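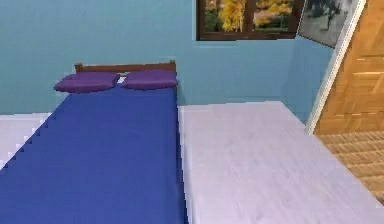

Bedroom scene from the Dondska set: blue sheet, two purple pillows, pale surface alongside.

Dondska bedroom cell: setup and upkeep

Dondska is the simulated bed-making cell at Geltwood. It has one virtual arm, one bed and a long history of pillows ending up inside walls. This README covers getting it running and keeping it that way. For training code, see the Hunton repository, and good luck to you.

What you get

The room file, the arm file, the cloth settings and 1068 rendered stills from the room camera. The arm is loaded separately and parks out of view, so a still with no arm in it is normal and doesn't need a bug report. We have had the bug report.

Setting up

Load the room first and the arm second. The other order works on Okafor's machine and nowhere else. Let the cloth settle for 700 steps before you touch anything. It will look settled well before then. It is lying.

Check the height of the pale surface against the mattress. The two should sit roughly level, with a clean seam between them. If the arm stops dead halfway across, one has drifted and you want the reset script, in tools. Don't nudge it by hand in the editor. Your eye is worse than you think and the undo button only goes back 4 moves.

Pillows are separate rigid bodies with a soft skin. Start them side by side against the headboard. If one launches itself at the ceiling on load, they were overlapping. Move them apart and try again.

Looking after it

Clear the cloth cache after every change to the sheet. A stale cache gives you yesterday's sheet with today's friction, a combination that cost us most of January.

Rerun the arm calibration whenever the room file changes, even if all you did was alter the wall colour. Yes, really. The wall colour and the base offset live in the same config block for reasons lost to history.

Known faults

The left border of the blue sheet renders as a staircase. It is a display problem only; the collision mesh underneath is smooth. Raising the render resolution helps a bit and slows everything else down a lot.

The framed picture on the side wall is too murky to make out. Please stop asking what it's of.

The grip check sometimes passes with nothing in the gripper. Set the contact threshold to 2 and it mostly behaves.

Lighting is flat, with no strong shadows. Anything trained only on these stills may be surprised by a lamp.

Contact

Aileen Soriano looks after the cell. Send her the log file along with the complaint, and say which version of the room you loaded.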